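Towing capacity on an older travel trailer setup, hitch questions

Forum: Trailers and Towing

dustyaxle
Joined: September
Posted June 29, 2022

Looking at a used Villanueva trailer to replace our pop-up. The sticker by the door gives the dry weight and the seller says it tows "like nothing." We have a midsize SUV with the factory tow package. The manual lists a max tongue weight and a max trailer weight, and on paper we are under both with the trailer empty. My wife and I usually bring two bikes, a cooler, a full water tank and the dog.

Is the dry weight worth anything at all for deciding this? And do I need a weight distribution hitch, or is that something dealers like to sell?

gravelpit_ron
Dry weight is what it weighed when it left the factory, sometimes before the battery, propane and awning went on. Don't use it. Look for the gross weight rating on the same sticker and work from that. If the gross rating is over what your SUV can pull, walk away.

We did what you're doing with an Erner. The brochure number looked great. I took it over a truck scale loaded for a trip and it was 1,893 pounds over dry. We don't pack heavy either. Water and tools were a lot of it.
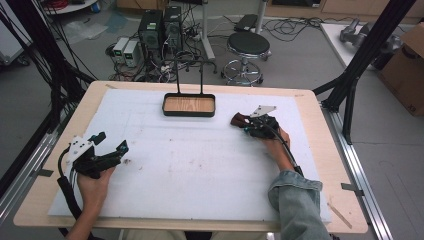
So now I weigh every spring before the first trip. The scale at the gravel yard lets you pull on with the trailer and then again with just the truck, and the difference gets you most of what you need. Take a full tank of gas and everybody who rides with you.

mapleleaf_jo
I'd push back a little on using the gross rating as a hard rule. Plenty of trailers have a gross rating far above what anyone will load into them. If he weighs it loaded and it comes in under his limits, he's fine. Going by gross would rule out half the trailers a midsize can pull without trouble.

gravelpit_ron
He can't weigh it loaded before he buys it. That's why I said gross.

mapleleaf_jo
He can ask the seller to meet him at a scale and add his own gear weight on top. I did that with ours. The seller grumbled but he went.

dustyaxle
The seller is out past Lukanville, so I'm not sure there's a scale near him. I can ask. What about the hitch?

Cathal Ó Conaill
Check your owner's manual before anything else. Some SUVs require weight distribution over a certain trailer weight and some say not to use it at all. The receiver should have its own label too, with one rating for weight carrying and another for weight distributing. You go by the lowest number in the chain: vehicle, receiver, ball mount, ball.

I pulled a small Cladlow for years on a plain ball mount and it was fine up to 2,000 pounds or so of real load. Past that the back end sagged and the headlights were pointing into the trees. I put on a weight distribution hitch and it leveled out. It did not raise my tow rating, and people get that wrong all the time.

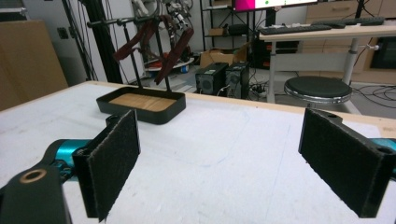
How much of the trailer's weight should be on the tongue?

For a travel trailer, 10 percent of the loaded weight is the low end, and most people aim a few points above that. Too little and it will sway at highway speed. Too much and you take weight off the front wheels and may go over the receiver's limit.

dustyaxle
OK, that helps. The fresh water tank on this one is behind the axle, I think. Does that matter?

mapleleaf_jo
It does. Filling a rear tank takes weight off the tongue. Ours is like that, and we travel with it nearly empty and fill up at the campground. Bikes on the back bumper do the same thing, only worse, and a lot of trailer bumpers aren't built to carry them anyway.

gravelpit_ron
Agree with Jo on that one. Put the bikes on the roof of the SUV or inside the trailer over the axle.

hollis_k
I think you're all making this harder than it is. My dad towed with a station wagon and a bumper ball. Keep it at 55 and leave room to stop.

Cathal Ó Conaill
Those wagons were longer and heavier than a lot of midsize SUVs. I'd want a working brake controller on this either way. If your tow package didn't come with one, it's 100 dollars or so for a basic unit — more if you want the kind that senses how hard you're braking.

dustyaxle
It has the seven-pin plug but no controller that I can find. I'll look under the dash tonight. I messaged the seller about a scale and asked him for a photo of the sticker with the gross rating on it. Will post the numbers when I have them.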